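Bottles Get Their Own Pickup in Linton Starting This Month

Posted Apr 16, 2018 by Clotilde Renaud

If you've been tossing your soda bottles in with the regular trash because you gave up on figuring out the old rules (guilty!), I have good news. Linton is finally getting a separate pickup for plastic bottles, and the first truck goes out this week. I went down to the town office this morning to get the details, and I came home with a roll of yellow bags under my arm and a pretty clear idea of how it's all going to work.

The short version is that every household on the list gets a roll of bags, you line any old bin you have with one, you fill it with empty plastic drink bottles, and you tie it up and set it out on the curb. There's no special bin to buy. Gaëtan Lemaire, who is running the program for the town, told me they looked at handing out hard plastic boxes last year and the price made everybody at the table go quiet. So bags it is, and I'm fine with that — I have enough boxes in my garage.

The pickup starts small. The first round covers 23 streets, mostly the ones between the school and the river, plus the whole Hamel side of town. The rest of us get added later in the spring, and Gaëtan wouldn't give me a date no matter how nicely I asked. If you aren't sure whether your street is in the first group, there's a list taped up inside the front door of the town office, and they'll also read it to you over the phone. Mine is on it, so I'll be reporting back.

Now for what goes in. Water bottles, soda bottles, juice, sports drinks, iced tea, any color of plastic, big or small. Labels can stay on. I was so happy to hear that one, as I have spent a fair part of my adult life picking wet paper off bottles at the kitchen sink. Give them a quick rinse if they had anything sticky in them, pour out the last bit, and that's plenty. Squash them if you want to fit more in the bag, but you don't have to.

What stays out is food tubs, shampoo bottles, motor oil (please!), glass, cans, and wrappers. Wrappers are the big one. Nurhan Dursun works the sorting line over at Skirnis, where our bottles will be going, and she told me snack packets are what her crew pulls out more than anything else. They slide in between the bottles and get all the way down the line before somebody spots them. She also said to check under the bottles when you pick up after a party or a ball game, which I thought was smart. Stuff hides down there.

The cost to each household works out to 2 dollars a month, added to the regular trash bill. Teodor Eide stood up at the last town meeting and said he didn't see why he should pay for it when he drinks out of the tap, and he got a little round of applause for it, to be fair. The vote still went through, 43 to 17. That's a bigger crowd than we had for the parking thing!

I did my own trial run on the kitchen floor this afternoon. The trick with the bag is to fold a good wide cuff over the rim of the bin, wider than you think, or it slips down the second you drop something heavy in. I also learned that long bottles go in better standing up. Throw them in sideways and one gets wedged across the top, and then you think the bin is full when it's half air.

Extra rolls are at the town office and at the hardware counter at Plullov, free with a utility bill that has your address on it. If you have questions the office couldn't answer, send them to me and I'll pester Gaëtan again. He was very patient today, so I figure he's good for at least one more visit.

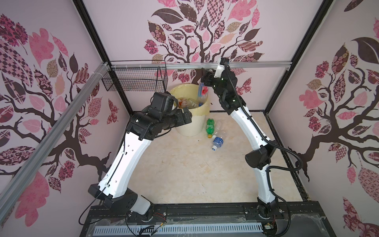
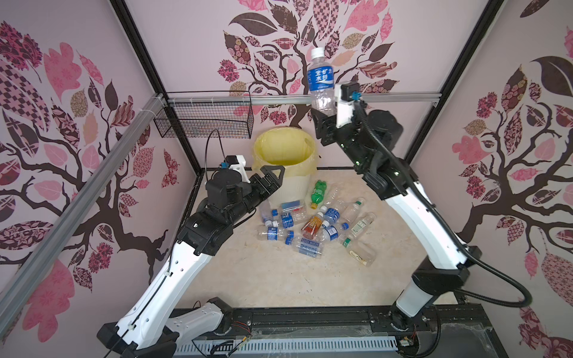
Plastic drink bottles and a bin with a yellow liner folded over the rim.

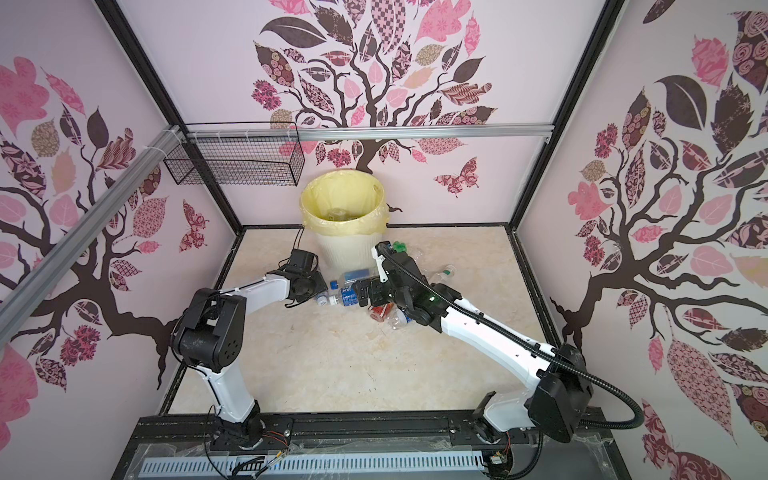

Do the caps have to come off before the bottles go in the bag?

Leave them on. Empty the bottle, screw the cap back on and drop it in. Loose caps are small enough to fall through the sorting line at Skirnis, so a cap that's already come off should go back on its bottle if you can find the right one, and otherwise in the regular trash.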